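7 March 2020 – evidence bench, back room

Started the morning on the Hemach job, the pry marks off the shed door. Lok-yiu wants test strikes from all 3 bars in lead before we touch the actual hasp, and I'm with Lok-yiu on that one. Bars one and two done, both sides of the tip, labeled and bagged. Bar three has so much paint on the tip that I'm leaving it for Hường to sample first.

Casting compound: the new tub of Jondine sets way faster than the old one! I had 9 casts planned and lost the first two because I was still fussing with the frame when it went stiff. Mix less, pour sooner. (The old tub is still on the bottom shelf, please don't use it for casework, it's for practice only.)
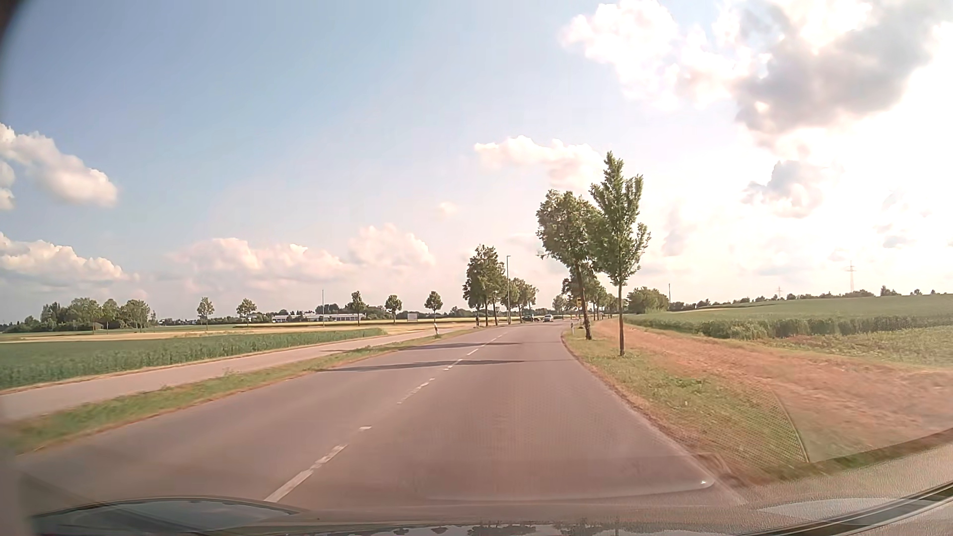 Rurberg road, looking along the broken center line.

Oblique light on the lead strikes – 40 degrees gave me nice crisp striations, 60 washed half of them out. I'll stick with the low angle for the whole set so the comparisons are fair. Scale goes in every shot, same side, and yes, I forgot it on bar one and had to go back and redo the lot. 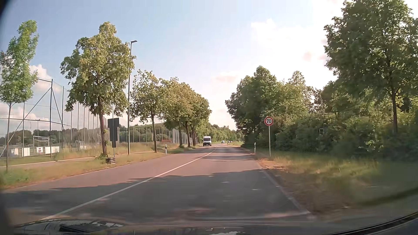 Paint chips from the Awad hit-and-run are next in line and I haven't opened the packet yet. Hường thinks the top coat is white, maybe over a gray primer, which doesn't narrow things down much. White van coming toward us in the left lane, smaller white vehicle back on the curve, that's two on one bit of road! So the layers underneath have to do the work. Need fresh blades before I cut any cross sections, and the microtome drawer is down to the chipped ones again.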